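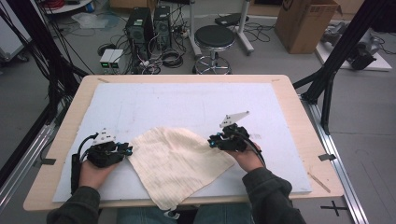 Caderno de bancada, março, 9h40
Posto de dobra, regras de trabalho, revisão 2

Entrada minha (Fadwa), com correções do Hazem e da Marwa. Substitui a folha colada no armário, que ainda falava do tapete antigo.

Antes de começar

Placas de marcador limpas e bem presas nas duas garras. Se uma abanar, não se grava, aperta-se primeiro.

Cabos com folga suficiente para rodar o pulso sem puxar. O Hazem insiste nisto desde o conector partido em Hiltstead.

Mãos fora dos dedos da garra quando a fonte está ligada. Vale também para quem só vem ajudar a repor o pano.

Durante a dobra

1. Partir sempre do pano amarrotado sobre a placa de espuma branca. Não alisar à mão antes.

2. Pegar pelo canto ou pela borda, com as duas garras. Se o pano escapar, volta-se a pegar e o episódio continua. Só se anula se cair ao chão.

3. Panos com desenhos (o dos ovos estrelados e das patinhas, com o "Hi ~") contam como classe à parte na folha. Não misturar com os lisos no mesmo lote. Antes de fechar o episódio, abrir as garras e afastá-las do pano devagar, para as camadas não virem atrás. 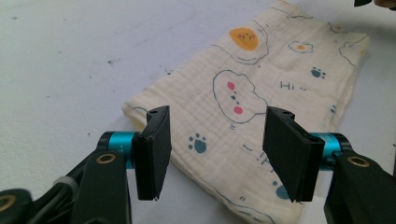 Registo

Total no Saber até ontem à noite: 1.670 episódios, dos quais 374 com panos estampados. Anulados: 13, todos por queda do pano. A Meriem quer o motivo escrito por extenso e tem razão, "falhou" não serve para nada daqui a um mês.

Quem grava assina. Quem revê é outra pessoa, sem exceções, mesmo ao fim do dia.

Pendente

Mudar a espuma quando as marcas de lápis já confundirem a revisão. A Dymphna ficou de pedir preço à Rollix.

Falta decidir se dobra com as camadas um pouco desencontradas é aceite. Eu aceitava, a Marwa não. Até haver decisão, marcar com "D" na coluna de notas.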